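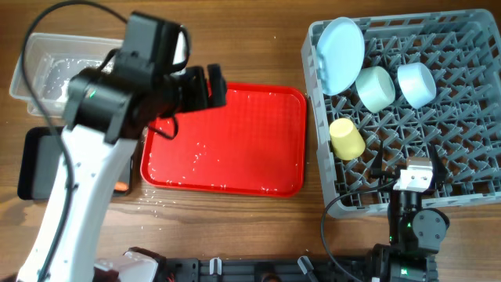

Figure 1. Wooden tabletop with a red plastic tray and a clear plastic bin.

Moisture Uptake in Three Wood Finishes
Materials Laboratory, Group Report

1. Background
Table surfaces in shared kitchens are wiped several times a day. Water enters wood mainly through the end grain and through gaps in the finish, and repeated swelling raises the fibers and opens glue lines. The kitchen at the Brivarden residence hall is due to have its tables refinished in November. The purpose of this project was to compare 3 finishes under the same wetting schedule and to recommend one of them.

2. Materials
Test blocks were cut from a single beech board, each 100 mm by 100 mm. The finishes were a plain linseed oil, a hard wax oil sold as Bultora, and a water-based varnish sold as Tadirix. Blocks were sanded along the grain, dusted with a dry cloth and given 3 coats. End grain was coated in the same way as the faces. Uncoated blocks served as controls.

3. Method
Each block was weighed dry. A damp cotton pad was placed on the upper face, covered to limit evaporation, and left overnight. The block was then blotted and weighed again. Uptake was taken as the gain in mass divided by the dry mass. Blocks were returned to the conditioning cabinet between cycles until their mass was stable.

4. Results
The uncoated controls gained the most mass in every cycle. Linseed oil slowed uptake at first, but the difference from the controls became smaller as the cycles went on. The hard wax oil held steady. The varnish gave the lowest uptake overall, except on one block with a chipped corner, where water spread under the film and left a pale patch.

5. Discussion
The chipped block matters for kitchen use, where edges are knocked often. A film finish that fails locally has to be sanded back over a wide area, while the hard wax oil can be patched. Győri's method for sealing end grain separately was considered but not tested. Heat resistance was outside the scope of the work.

6. Recommendation
Hard wax oil, with a fresh coat applied at the start of each term.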